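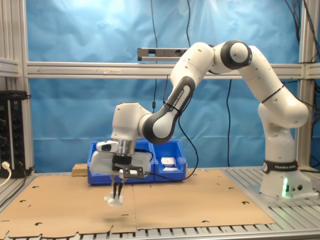
Arwood Riser Recliner Chair

Home / Daily Living / Seating / Riser Recliners / Arwood

Print this page | E-mail to a friend

The Arwood is a riser recliner for people who find it hard to get up from an ordinary armchair. It is used in private homes, sheltered flats and residential care lounges. The back and footrest are worked by separate motors, so you can put your feet up and still sit upright to eat or watch television.

The handset has four large buttons and is fixed to the chair by a coiled lead. It can be fitted on the left or the right. Please tell us which side when you order, as changing it later means a visit from the fitter.

Seat width is 51 cm on the standard model and 56 cm on the wide model. Seat height is 46 cm, or 48 cm with the taller feet. Maximum user weight is 178 kg on both models. The chair needs a gap of 10 cm behind it to recline fully. Overall width of the standard model is 74 cm, so measure your doorways first. The back lifts off for delivery.

Covers come in Cerko wipe-clean vinyl or Distell woven fabric. The vinyl is the usual choice for care homes. Arm caps and a spare seat cover can be ordered with either.

Hire is £66 a month, with a minimum of three months. Delivery and setting up are included on the ground floor. Upstairs deliveries are quoted separately. Stock code 274.

If you are ordering for a relative who is moving into a home, check with the manager that they accept residents' own powered chairs. Some ask for an electrical test certificate, and we can supply one with the chair.

For seating assessments ask for Leilani Hutchins. Appointments are available from 10 in the morning.

Related items
Ruiz-Ortega Over-Chair Table
Distell Pressure Relief Cushion
Cerko Chair Raisers, set of four
Arwood Spare Handset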